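The climbing wall should stay open late

I went to the rec center last Tuesday at 9:15 at night with my shoes in my bag and my chalk all over the inside of my coat (again), and the climbing wall was dark. Closed at eight. Through the window in the door I could see the two ropes tied off and the big foam pads stacked up, and across the hall the treadmills were all lit up with exactly one guy on them, walking. Walking! There's a sidewalk outside, and it's free.

So I've been stewing on this for a while now and I'm going to say it: the climbing wall should stay open until eleven on weeknights, the way the weight room does, and I think the school could do it this September without breaking anything.

Let me back up. I'm a junior, I'm in the nursing program, and I am not an athlete in any way a coach would recognize. I tried intramural volleyball my first year and my team was very nice about it. What got me moving was the wall. My roommate Afia Amoah dragged me there on a rainy night when neither of us wanted to study anatomy, and I got maybe six feet off the ground, panicked, and came down shaking and grinning. I was back two days later. I've been going ever since, when I can, and "when I can" is the whole problem.

The wall opens at three in the afternoon and closes at eight. Now look at a regular student's day. I have lab on Mondays and Wednesdays until 5:30. Then I eat, because if I climb hungry I get mean. By the time I've eaten and walked over, it's close to seven, and there's a line for the ropes because everybody else had the same idea. I get two climbs in, maybe, and then the music goes off and somebody starts coiling.

And I'm one of the lucky ones! Elikem Dogbe, who taught me how to belay, works the dinner shift at the Orico on Center Street and gets off at eight on the dot. He used to be there every single week. This year he's climbed with us on campus exactly never, and he pays the same activity fee I do. He drives out to Pristedance, the private gym past the highway, and pays for a day pass out of his tips. I don't know how else to put it, he's paying twice for one thing.

I did ask about it. I didn't want to be the person who complains in the student paper without talking to anybody first. Silviu Dobre runs climbing for the rec center, and he was really generous with his time, considering I showed up at his door with a granola bar in my mouth.
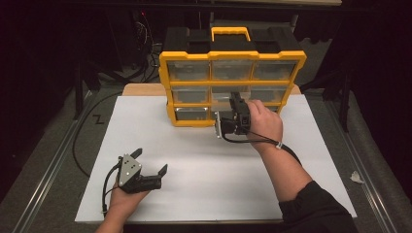

Reading time: 8 minutes

Silviu gave me two reasons for the eight o'clock closing. The first is staff. You can leave a weight room with one person at the front desk, but the ropes need a trained attendant in the room the whole time, and he won't bend on that. Good, I don't want him to. The second is that hardly anyone came late, back when they tried it.

Let's take that second one, because it bugged me all the way home. They tried late hours for one month, and the month they picked was December. December! That's finals. The dining hall is half empty in December. I've seen people asleep in the library with a highlighter still in their hand. If you ran a free pizza night the week of finals you'd have leftovers. I don't think it was a sneaky choice or anything, it was just the month when the attendants had hours left over in the budget. But you can't learn a lot about what people want in October by asking them in December.

I went and asked them in spring, for what it's worth. Benedicta Abugri and I stood outside the student union for a couple of lunch hours with a clipboard and asked people if they'd use the wall after eight. We got 104 names of people who said yes and wrote down an email address. Is that science? No. Some of them were probably being polite, and one guy I'm pretty sure thought it was a petition about parking. But they stopped, and they wrote their names down, and a lot of them said the same thing without us asking, which was that they'd never been to the wall at all because they had class or work whenever it was open.

That part stuck with me. When we talk about who "uses" the rec center, we mean who's already there. The person who has never once made it through the door doesn't show up in anybody's swipe count. You'd have to go find her, and she's probably at work.

OK, the staff question. This one's harder, and I've gone back and forth. Attendants get paid by the hour, and three extra hours a night adds up over a semester. I'm not going to pretend it's pocket change. But I have a couple of thoughts.

One is that we don't need to start with every night. Give us Tuesday and Thursday. Elikem would swap his shifts around in a heartbeat, and I know plenty of people who'd plan their week by it. If it flops in October I'll write another column and admit it.

The other is that the afternoon is slow. I've been there at three o'clock on the odd day when lab lets out early, and it's lovely, you get any route you want, but the attendant is basically doing homework. Opening at five on those two days would cover most of the late hours right there. Obed Bawa, who's an attendant and a friend (so take this with a little salt), told me he'd much prefer the late shift, since his own classes run into the afternoon and he's forever jogging over with his harness half on. He thinks most of the crew would say the same. I haven't asked them all, and somebody should.

I know the afternoon climbers would lose something, and I don't want to wave that away. There's a small group that comes right at three, they're really good, and they've been kind to me when I was flailing around on the beginner side. I'd want them to keep their Mondays, Wednesdays and Fridays just as they are. It's a trade, and some of them won't love it.

Then there's the safety thing, which my mother brought up before anyone at school did. Are people more tired at ten at night? Sure, probably. But I'd point out that the weight room is open until eleven with people lifting very heavy objects over their own faces, and we've decided that's fine. The wall has an attendant standing right there. You get your knot checked before your feet leave the ground. I feel a lot safer on a rope at ten than I do on the walk home past the Kpodo lot, where two of the lights have been out since I was a freshman. (Different column. It's coming.)

I think what bothers me more than the hours is the idea sitting under them, that climbing is an extra. Basketball is a sport, lifting is serious, and the wall is a fun thing we put on the campus tour. It really is on the tour! They walk the high school kids right up to it, and the tour guide pats one of the holds. I took that tour. The wall was a small part of why I came here, and I bet I'm not the only one. If it's good enough to sell us on the place, it's good enough to be open when we're out of class.

And it does something for people the other rooms don't. I've never made a friend on an elliptical. You put your earbuds in and stare at the wall and go home. On the ropes you have to talk to somebody, because somebody's holding the other end. I met Benedicta because we were both standing there without a partner and both too shy to say so, until the attendant just handed her my rope. She's an accounting major. I'd never have met an accounting major! Now she drives me to the grocery store and makes fun of my footwork.

We talk a lot on this campus about students feeling alone at night. There was a whole week of posters about it in the fall, with a phone number on them, and I'm glad the number's there. But I'd also like a room with the lights on where you can show up by yourself at 9:30 and have someone say "hey, you need a belay?" It's already built and the pads are already paid for. The holds got replaced last year with a set from Nikum and they're great, the purple ones especially, apart from that one slopey monster over by the corner that I've fallen off every time I've touched it.

So if you've got an opinion on this, the rec advisory meeting is Tue 9 May at noon, upstairs over the pool, in the room that smells like the pool. Anyone with a student ID can speak for up to two minutes. I'll be there with my clipboard. Elikem's going to try to get his lunch moved so he can come too, and if you've ever stood outside that dark door with your shoes in your bag, I'd love it if you'd sit with us.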